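Borrowing Toys from Bundano: Frequent Questions, Some of Them Reasonable

3 min read

Bundano is a toy library. You pay a small fee, take toys home, and bring them back before your child has noticed the next thing. Sofia Vasilakis runs the desk and wrote most of these answers, usually right after somebody had asked.

How does membership work?

You sign up at the desk with something that has your address on it. Membership costs $30 a year per household, and a household is whoever you say it is. Grandparents may join on their own account, and should, given what they've been spending.

How many toys can we take, and for how long?

Three at a time, for two weeks. You can renew once, unless another family has asked for the same toy. A toy counts as one item however many pieces it comes in, so the marble run and the rubber duck use up the same space on your card. People with small cars tend to work this out on the way to the parking lot.

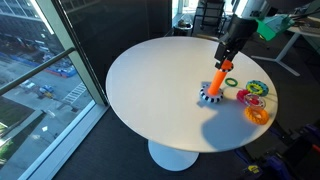 What ages do you cover?

Birth to 11. The baby and toddler shelves get the most traffic, and the board games get the most arguments. Age labels are on the underside of every box, and we'd like you to read them before a one-year-old goes home with a chemistry set. For the youngest we lean toward things with one obvious job and a color you can find under a couch. A bright orange peg does well on both counts.

Can my child try something before we borrow it?

Yes, and please let them. Plenty of toys that look wonderful to an adult are dropped in under a minute, and it's better to learn that before you've carried one home. Put it back in its own box when you're done. "A box nearby" is how the Fothergill farm set came to include a submarine.

What if we lose a piece?

Tell us. You will not be the first this morning. Small losses are forgiven if the toy still works, and we keep a drawer of strays that has saved more than one puzzle. If the missing piece was the whole point of the toy, we ask for the cost of replacing it, up to what we paid.
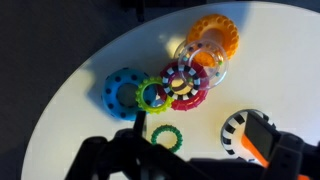 What if the piece turns up later?

Bring it in, whatever the date. We had a wheel come back in April that had been inside a boot for over 2 years, and the truck it belonged to had long since been retired. Sofia taped it to the wall by the desk as encouragement. Things with a strong personality tend to get home fastest. If you find a fat blue ring with dark dots all over it in your diaper bag, you know perfectly well you didn't buy it, and so do we.

Do we have to clean the toys?

Wipe them down with soapy water and let them dry before they go in the bag. We clean everything again when it arrives. Soft toys go through the wash here, so you can leave those alone, apart from removing any food. Please don't put anything in the dishwasher. The Plikent tea set used to have straight handles.

Do you take donations?

Gladly, if the toy is complete, clean, and something you'd hand to a friend. We can't take car seats, painted toys of unknown age, or anything that plays a song and can't be switched off. We had one of those. It went to live in Somemis with a family who said they didn't mind.
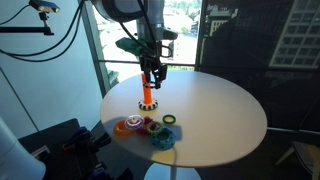 How do I know a returned toy will be accepted as complete?

Every box has a list of contents taped inside the lid, and we check against it while you wait. It goes faster if you've checked first. Look twice at the dull parts, which families leave behind far more often than the pretty ones. With a ring stacker, the rings all come back and the post stays on somebody's rug, so look for the orange peg and the white base with black dots before you leave the house.

Are there late fees?

Fifty cents a week per toy, capped at the point where we both get embarrassed. Call if you're sick or away and we'll move the date. The return box by the front door takes anything smaller than a shoebox. Drum kits should be handed over in person.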